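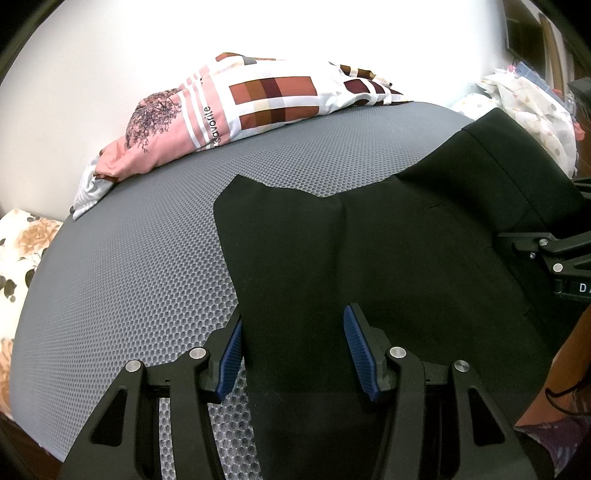

Onddale Cloth Handling Set – Read Me First

Welcome, and thanks for taking the time to read this before you download anything! The set holds 600 recordings of clothes being handled with hand-held grippers in people's homes.

A few house rules, which we'd love you to keep if you add your own:

Get a written yes from everyone who lives there, and ask again on the day.
Wipe the finger pads between homes.
Keep faces and letters out of view – if one slips in, leave the recording out.

Last checked April 24, 2020.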